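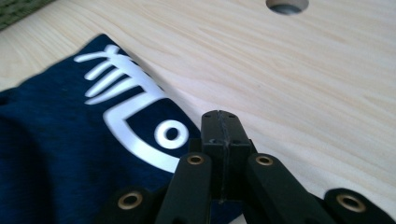
Azul marino jaspeado con la espina de pescado en blanco, sobre la mesa de madera clara.

NOTICIAS DEL TALLER DE ROPA
Las camisetas vuelven a la mesa grande

Queridas socias, queridos socios y vecinos de Plirkmont:

Como muchos ya saben, desde febrero nuestro taller de ropa se hace en la sala de la planta baja, en la mesa de madera clara, la que tiene el agujero redondo. Antes doblábamos encima de las sillas y también encima de las rodillas, y el resultado era el que era. Con la mesa se trabaja mucho mejor y la espalda lo agradece.

Escribo esta nota porque en las últimas semanas varias personas me han preguntado lo mismo: cómo se dobla una camiseta con dibujo para que no se estropee el dibujo. Yo no soy experta, aprendí de mi abuela en otro país y en otra lengua, y algunas palabras de costura todavía las busco en el diccionario. Pero camisetas he doblado muchas, así que intento explicarlo con orden.

Primero, la mesa. Pasad un paño seco antes de empezar. La madera clara parece siempre limpia y no lo es, y en el azul marino se ve después cada pelusa. El tapete verde, si queréis usarlo, está en el armario del pasillo, y se guarda otra vez allí cuando terminamos. Por favor, no pongáis vasos de café cerca del agujero de la mesa. Debajo está el enchufe múltiple de la plancha.

Segundo, el dibujo. Las camisetas que llevan un estampado grande en blanco, como la del pescado, tienen una zona más rígida que el resto. Cuando el doblez pasa siempre por la misma línea, al cabo de un año se forma una grieta, y esta grieta no se puede planchar ni reparar. Yo hago lo siguiente. Pongo la camiseta con el dibujo hacia la mesa, estiro las mangas y llevo un lado hacia el centro, después el otro. Luego subo la parte de abajo una sola vez, hasta el cuello. Si la camiseta es muy larga, la subo en dos veces, pero intento que el segundo doblez caiga por encima del estampado o por debajo de él. Al final doy la vuelta y el dibujo queda arriba, a la vista, y en el cajón se encuentra enseguida.

Algunas personas prefieren enrollar. Para viajar está bien, yo también lo hago. Para nuestras estanterías no me gusta tanto, los rollos se abren solos y el estante de arriba parece un nido.

Tercero, las arrugas. Una camiseta de punto no necesita quedar como una camisa de boda. Se alisa con la mano abierta, del centro hacia fuera, y si en una esquina la tela se queda un poco amontonada, no pasa nada. Si alguien quiere planchar, que sea siempre por el revés y con un trapo fino entre la plancha y la prenda. Sobre el estampado directamente, nunca. Tuvimos una desgracia con una camiseta amarilla y todavía la plancha tiene un recuerdo de ella.

Sobre el lavado también me preguntan. Agua fría, la prenda vuelta del revés, y sin suavizante en cantidad grande. El tejido jaspeado tiene una ventaja, y es que disimula bien el paso del tiempo: como hay hilos más oscuros y otros más vivos, cuando pierde un poco de color casi no se nota. Con el azul liso esto no sucede, ahí cada lavado se ve.

LA CAMPAÑA DE PRIMAVERA

La recogida de este año ha sido la más grande que hemos tenido. Entre la parroquia, la escuela y la tienda Duncombe, que nos dejó poner una caja junto a la entrada, recibimos 2244 prendas. El objetivo era llegar a 2000, y en el tablón ya habíamos escrito el número con rotulador, muy optimistas. No todo está en buen estado, claro. Lo que tiene manchas o agujeros se separa para trapos, y lo que solo necesita un botón va a la cesta de arreglos, que ahora mismo está demasiado llena.

De las camisetas con dibujo hemos apartado 40 para la mesa de jóvenes, porque son las que ellos miran primero. Hay de animales, de grupos de música que yo no conozco y de carreras populares. La de la espina de pescado me parece la más bonita: el ojo es un círculo blanco sencillo y la cabeza está hecha con una sola línea grande. Pregunté si se podía comprar antes del mercadillo y me respondieron que no, que las reglas son para todos. Es justo.

El mercadillo será el sábado 24 de abril, en el patio de la calle Santhorpe, desde las diez de la mañana hasta que se termine el café. Si llueve lo hacemos dentro, en la misma sala del taller. Las camisetas costarán lo mismo que el año pasado y con el dinero queremos comprar perchas de madera y una segunda tabla de planchar.

QUÉ NECESITAMOS TODAVÍA

Bolsas de papel con asas, limpias, de cualquier tamaño. Imperdibles. Etiquetas pequeñas de cartón con cuerda. También cajas bajas, de las que usan en las fruterías, para poner las camisetas de pie como libros en una biblioteca; así la gente las mira sin deshacer el montón entero. Por ahora tenemos 17 cajas y dos están rotas por el fondo.

Y necesitamos manos para doblar, sobre todo los martes por la tarde. No hace falta saber nada. Se aprende en un cuarto de hora y después se puede hablar mientras se trabaja, que para mí es la parte mejor. Yo llegué a este grupo casi sin hablar español y muchas palabras las aprendí en esta mesa: dobladillo, pespunte, entretela, y otras que no son para un boletín.

Quien quiera apuntarse puede dejar su nombre en la hoja de la puerta o en la librería Shojaei, donde también aceptan bolsas con ropa si no son muy grandes. Traed la ropa lavada, por favor, y con los bolsillos vacíos. La semana pasada encontramos una llave de bicicleta en un pantalón gris de niño. Está en el cajón de los botones esperando a su dueño.

Un saludo cordial y hasta el martes,

la encargada del taller de ropa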